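February, bench notes, Fesholm packing hall
Tormod Sjögren

Second week of the mixed-box trial and I'm still grinning. The cell on line 2 ran 294 boxes between breakfast and the afternoon changeover, and the people on the line have stopped standing behind the guard with their arms folded. Two of them now shout at it when it dithers over a bag. I take that as progress!

What has changed most is the pace of the talk. On the old line you couldn't hold a conversation because your hands had to keep up with the belt. Now the cell does the boxes and jars, the people do the soft stuff and the checking, and there is time to say "that one's leaking" and have somebody hear it. Ljungberg's shift asked to swap places every hour, so we tried it, and the sore wrists everyone grumbled about in January haven't come up once this week. Early days, but I like it a lot.

The soft stuff is where the fun is. Crinkly film, fruit that rolls, bags with a string hanging out. A suction cup hates all of it. So we're teaching by hand: pick up the two-finger grippers, do the job the way you would do it anyway, and let the recording run. 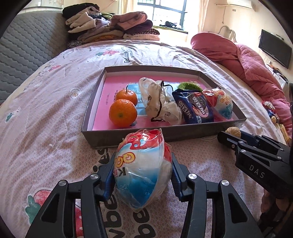 Grip on twisted film wrappers is the bit I want to get right next. The packers all have opinions on this and they are good ones. Squeeze across the fat part, not up by the twist. Don't drop it in, set it down. One of the night packers did 12 takes for us in her break and every one of them was gentler than mine. I had been pinching far too hard, you can see it in my finger-gap plots, a nasty spike right at the close. Hers are smooth as anything. We should be paying the packers trainer rate for these hours and I've said so to Bronduvus in writing.

Things that went wrong: 7 stoppages, mostly loose cord or string catching in the finger joints. Try a thin sleeve over the pivots. Pleluseo export also lost the left-hand timestamps again, re-ran it after lunch and they came back, no idea why. Keep both copies.

Worry raised at handover: what happens to the evening posts if the cell takes the second line as well. Fair question and I didn't have an answer, so I wrote it on the whiteboard with my name beside it. Want a proper reply from upstairs before we record anyone else's hands.

To do: sleeve for pivots, softer pads to compare against the ridged ones, ask Ljungberg who wants a go at recording, lower the stool at station 2 (everybody under my height is reaching up). More oranges.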